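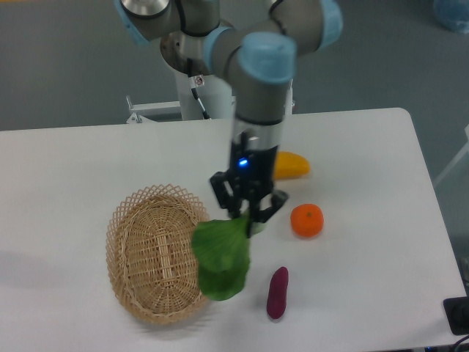
*A robotic arm at the Skomavgate open day, holding a leafy green vegetable at the rim of a wicker basket*

The **Skomavgate Open Day** is an annual public demonstration of robotic handling equipment, held each April at the Skomavgate workshops in Dandlow. It is organized by Malico, a small engineering firm that tests robotic arms for grocery packing and kitchen work. Entry is free, but visitors need a ticket for the afternoon sessions.

## History

Malico moved into the Skomavgate building when it outgrew its first workshop on the other side of Dandlow. The first open day was planned by Sigrun Fagerlund, then the firm's head of testing, as an evening for suppliers and local schools. It drew 104 visitors. The event was opened to the general public the following year and moved to a Thursday, which it has kept.

Early open days showed arms stacking blocks and moving cartons. Food handling was added after Raffaele Melis joined the firm from a produce wholesaler. Melis argued that visitors would follow a familiar job more easily, and that soft or uneven goods made a harder test than boxes.

## Demonstrations

The best-known part of the program is the basket table. An arm fitted with a two-finger gripper picks up items of produce from a white table and places them in a wicker basket. The items differ in shape and firmness, and have included a mandarin, a sweet potato and leafy greens. Leaves are treated as the hardest item, as they bend under their own weight and can catch on the basket's rim. The usual method is to grip the vegetable by its stem.

Each session lasts 50 minutes and is led by two members of staff. One runs the arm while the other explains the task and takes questions. Tuncay Kahraman has led most of the sessions in recent years. Missed picks are left in - the arm is allowed to try again, and the operator steps in only if an item falls to the floor.

A second room holds a display on gripper design, where visitors can handle worn finger pads and compare them with new ones. Children under eight are admitted to this room but not to the basket table.

## Building

The workshops take their name from the street, which appears on a town plan of 1655. The main hall was used for storing grain and later for furniture repair. Malico rents the ground floor only. Parking is limited, and most visitors walk from Lu, the nearest rail stop.

## Attendance

Attendance passed 2000 in the year the event was extended into the evening. Embla Lindholm took over as organizer from Fagerlund, and Agnes Vik manages the school bookings, which fill the morning sessions.

## See also

- Robotic gripper
- Pick and place
- Dandlow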